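Orathai Duangkaew
2020년 2월 13일

가두라(Gadura) 주방 장면 키트를 두 주 동안 써 봤습니다. 써 보고 후기 꼭 남기겠다고 여기저기 약속을 해 놓은 터라 오늘은 좀 길게 이어 써 볼게요. 차 한 잔 옆에 두고 천천히 읽어 주시면 좋겠습니다 :)

우선 뭘 파는 물건인지부터요. 수카도(Sukado)에서 내놓은 시뮬레이션용 꾸러미인데, 조리대가 있는 실내 장면하고 그 위에 올릴 물건들, 로봇 팔 설정, 카메라 배치, 그리고 녹화 도구가 한 묶음으로 들어 있어요. 로봇 실물은 당연히 안 옵니다. 상자도 안 와요. 내려받기 주소 하나랑 인증키가 메일로 옵니다.

저는 집기 동작을 가르칠 데이터를 만들 일이 있어서 샀어요. 예전 같으면 장면을 손으로 하나하나 쌓았을 텐데, 그 짓을 또 하려니 마음이 안 내켜서요. 물건 모델 구해서 크기 맞추고, 무게 넣고, 바닥으로 꺼지는 거 고치고... 해 보신 분들은 아실 거예요. 그 시간이면 실험을 몇 번은 더 돌리죠.

설치는 무난했습니다. 안내서 첫 장에 나오는 순서대로 하니 점심 먹기 전에 첫 장면이 떴어요. 다만 그래픽 드라이버 얘기가 안내서 맨 뒤 부록에 숨어 있어서, 저처럼 앞에서부터 읽는 사람은 검은 화면을 한참 쳐다보게 됩니다. 부록부터 보세요. 진짜로요.

처음 띄웠을 때 마음에 들었던 건 조리대가 너무 깨끗하지 않다는 점이에요. 빵이 있고 감자가 있고 사과랑 달걀이 붙어 있고, 접시는 비어 있고. 연습용 장면이라고 하면 보통 휑한 판 위에 네모 블록만 덩그러니 놓여 있잖아요. 물건끼리 서로 가리고 붙어 있어야 그리퍼가 들어갈 길을 고민하게 되거든요.

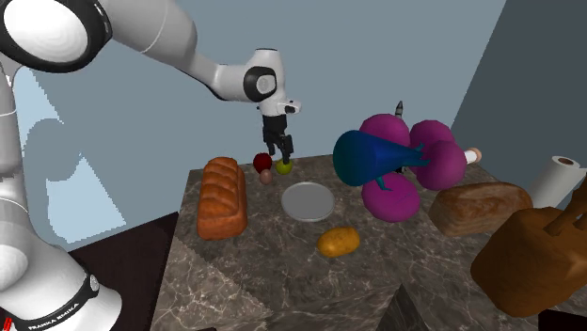

조리대 안쪽 연두색 과일 쪽으로 내려온 그리퍼. 왼쪽에 긴 빵, 앞쪽에 감자.

물건 얘기를 조금 더 할게요. 빵이 의외로 좋은 장애물이에요. 덩치가 커서 팔이 낮게 들어오면 손목이나 손가락 바깥쪽이 스치기 쉽습니다. 제가 처음 몇 번은 목표만 보고 내려가다가 빵을 밀어 버렸는데, 충돌 형상이 겉모양이랑 꽤 잘 맞아서 그냥 통과해 버리는 일은 없었어요. 싼 장면 묶음에서는 손가락이 빵 속으로 쑥 들어가는 걸 자주 봤던지라 이것만으로도 반가웠습니다.

달걀은 좀 아쉬워요. 모양은 예쁜데 마찰값이 너무 높게 잡혀 있어서 살짝만 닿아도 손가락에 착 달라붙는 느낌이 납니다. 설정 파일에서 낮출 수는 있어요. 저는 낮춰서 쓰고 있고, 낮추고 나니까 실패가 제법 실패답게 나와서 더 쓸모 있는 기록이 되더라고요.

참, 설정 파일이 사람이 읽을 수 있는 글로 되어 있습니다! 이거 별거 아닌 것 같아도 저는 정말 고마웠어요. 전에 쓰던 플렌디나드(Flendinard)는 값 하나 바꾸려면 전용 편집기를 띄워야 했고, 그 편집기가 제 노트북에서 하루에도 몇 번씩 죽었거든요. 플렌디나드 쓰시는 분들 마음 상하지 마세요, 그쪽은 조명 표현이 훨씬 곱습니다. 그건 인정해요.

팔 조종은 세 가지 방법을 지원합니다. 키보드, 게임패드, 그리고 스크립트로 경로를 넣는 방식이요. 키보드는 급할 때나 쓰지 오래 잡고 있으면 손목이 아파요. 게임패드가 제일 편했고, 감도 곡선을 바꿀 수 있어서 마지막에 천천히 다가가는 구간이 수월해집니다. 기본 감도는 저한테 너무 예민했어요. 절반 아래로 낮추고 시작하시길 권합니다.

스크립트 방식은 아직 다 못 파 봤어요. 예제가 있긴 한데 주석이 거의 없어서, 변수 이름을 보고 짐작하면서 읽어야 합니다. 문의 메일을 보냈더니 다음 날 답이 왔고 주석을 단 판본을 첨부해 줬어요. 그런 게 있으면 처음부터 넣어 주면 좋았을 텐데 싶지만, 답장이 다정해서 마음이 풀렸습니다 ㅎㅎ

카메라 얘기로 넘어갈게요. 저는 사실 이 부분 때문에 샀습니다. 장면 바깥에서 보는 시점을 여러 군데 둘 수 있고, 그리퍼 쪽에서 가까이 내려다보는 시점도 같이 기록돼요. 같은 동작이라도 팔이 물건을 가려 버리는 방향이 있고 훤히 보이는 방향이 있어서, 시점을 고르는 것만으로도 데이터 성격이 꽤 달라집니다.

예를 들어 반대편에서 보면 팔 위쪽 마디가 조리대 먼 쪽을 꽤 많이 가려요. 처음에는 이걸 나쁜 시점이라고 생각해서 지우려고 했는데, 실제 작업장에서도 카메라를 늘 좋은 자리에 달 수 있는 건 아니니까요. 그래서 그냥 두고 학습에도 같이 넣었습니다.

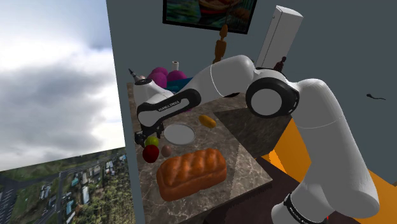
반대편 시점. 큰 빵이 앞에 있고 먼 쪽 물건들은 팔에 일부 가려짐.

방 꾸밈도 신경을 썼더라고요. 벽에 그림이 걸려 있고 나무 인형도 있고, 옆으로는 하늘이랑 건물들이 보이는 바깥 풍경까지 들어가 있습니다. 처음엔 이런 게 왜 필요한가 했어요. 그런데 배경이 밋밋하면 학습한 모델이 배경만 바뀌어도 당황하는 경우가 있어서, 저는 이런 잡다함을 반기는 편이에요.

배경을 무작위로 바꾸는 기능도 있어요. 다만 벽 색하고 바닥 무늬는 바뀌는데 바깥 풍경은 따로 지정해야 합니다. 안내서에는 모두 바뀌는 것처럼 써 있어서 저는 한참 헤맸고요. 이 부분은 수카도에 고쳐 달라고 적어 보냈습니다.

그리고 조명! 기본값이 좀 어두워요. 저는 분위기 있어서 좋다고 생각하다가 가까운 시점 화면을 보고 생각이 바뀌었습니다. 그리퍼가 검은색이라 손가락이랑 연결 부위가 한 덩어리처럼 뭉쳐 보이거든요. 어두운 그대로 한 묶음, 조명을 올려서 또 한 묶음, 이렇게 두 묶음을 따로 만드시면 비교하기 좋습니다.

견본 데이터도 들어 있습니다. 에피소드가 1,238개예요. 성공과 실패가 섞여 있고 표시가 되어 있어서 거르기 쉽습니다. 표시가 틀린 게 드문드문 있긴 해요. 잡지도 않았는데 성공으로 되어 있는 것들이요. 그대로 믿고 학습 돌리지 마시고 한 번 훑어보세요. 저는 주말 저녁에 귤 까먹으면서 훑었는데 나름 평화로운 시간이었습니다.

저장 형식은 영상이랑 관절값이 따로 나오고 시간표로 맞추는 방식이에요. 여기서 한 가지, 영상 쪽 시작 시각이 관절값보다 살짝 늦게 찍히는 버그가 있습니다. 녹화 버튼을 누르고 바로 움직이면 앞부분이 어긋나요. 저는 누르고 숨 한 번 쉬고 움직이는 걸로 버티고 있고, 다음 판에서 고친다는 답은 받았습니다.

가까운 시점은 손가락 끝과 물건 사이 틈을 보기에 제일 좋아요. 바깥에서 볼 땐 제대로 들어간 것 같아도, 위에서 내려다보면 한쪽 손가락에 치우쳐 있는 경우가 많거든요. 둥근 물건은 특히 그렇습니다. 치우친 채로 오므리면 또르르 밀려 나가 버려서, 저는 요즘 오므리기 전에 꼭 이 시점을 한 번 보고 갑니다.
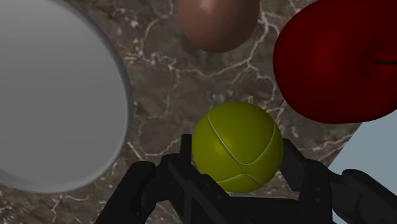
Thammasiri: 저도 같은 키트 쓰는데요, 둥근 물건은 그리퍼 닫는 속도를 기본값으로 두면 자꾸 튕겨 나가요. 혹시 속도 얼마나 낮추셨어요? 그리고 기관용 말고 개인용으로 사도 녹화 도구가 다 열리는지 궁금합니다.

탐마시리 님 반가워요! 속도는 저도 낮췄습니다. 설정 파일의 닫기 항목에서 조금씩 내려 가며 맞췄는데, 너무 느리면 이번엔 에피소드가 한없이 길어져서 지루해지더라고요. 물건이 튀지 않는 선에서 멈추시면 돼요. 제 값을 그대로 드려도 마찰값이 다르면 소용이 없어서, 마찰부터 손보시고 그다음에 속도를 만지는 순서가 편하실 거예요.

개인용도 녹화 도구는 다 열립니다. 기관용과 다른 점은 좌석 수예요. 개인용은 컴퓨터 두 대까지 등록이 되고, 바꾸고 싶으면 홈페이지에서 해제하고 다시 등록하면 됩니다. 저는 책상 컴퓨터랑 노트북에 하나씩 깔았어요. 노트북에서는 카메라를 여러 개 켜면 버벅거려서 주로 기록을 다시 보는 용도로만 씁니다.

환불 규정도 물어보신 분이 계셔서 적어 둘게요. 인증키를 등록하기 전까지는 돌려받을 수 있고, 등록한 뒤로는 안 됩니다. 체험판이 따로 있으니 꼭 체험판부터 돌려 보세요. 체험판은 물건 종류가 적고 녹화가 막혀 있지만, 내 컴퓨터에서 화면이 뜨는지 팔이 부드럽게 움직이는지는 충분히 확인할 수 있어요.

물건을 직접 추가할 수 있느냐는 쪽지도 받았습니다. 됩니다. 모델 파일을 정해진 폴더에 넣고 무게와 마찰을 적어 주면 목록에 떠요. 저는 집에 있는 찻잔을 본떠서 넣어 봤는데 손잡이 쪽 충돌 형상이 뭉툭하게 잡혀서 손가락이 고리에 안 들어갑니다. 자동 변환이 구멍을 메워 버리는 것 같아요. 잘게 쪼개는 선택지가 있다고 하니 다음에 해 보고 이어서 올릴게요.

업데이트는 2월에 한 번 받았어요. 받기 전에 설정 파일을 꼭 따로 복사해 두세요. 저는 그냥 눌렀다가 공들여 맞춰 둔 마찰값이 기본값으로 돌아가서 저녁 내내 다시 적었습니다. 그날 저녁에 국도 태웠고요.

그래서 살 만하냐고 물으시면, 집기 데이터를 당장 모아야 하고 장면 만들 시간이 없는 분께는 권하고 싶어요. 반대로 조명이나 재질을 사진처럼 뽑아야 하는 분은 체험판에서 조금 오래 고민해 보셨으면 하고요. 이미 장면을 잘 만들어 쓰고 계신 분이라면 녹화 도구만 따로 파는지 수카도에 문의해 보세요. 저도 물어봤는데 검토 중이라고만 하더라고요.

찻잔 손잡이 쪼개기랑 스크립트 방식은 이 타래 아래에 계속 붙이겠습니다. 설치하다 막힌 분은 오류 문구를 그대로 복사해서 답글로 남겨 주세요, 그게 훨씬 빨리 찾아져요. 답이 좀 늦더라도 다 읽고 있습니다.

최근 타래
- 플렌디나드 편집기가 자꾸 꺼질 때 제가 해 본 것들
- 게임패드 감도 곡선, 손에 맞게 고치기
- 실패한 에피소드도 버리지 않고 모으는 까닭
- 시뮬레이션 마찰값 적어 두는 제 공책 이야기

문의는 쪽지로 | © Orathai Duangkaew | 맨 위로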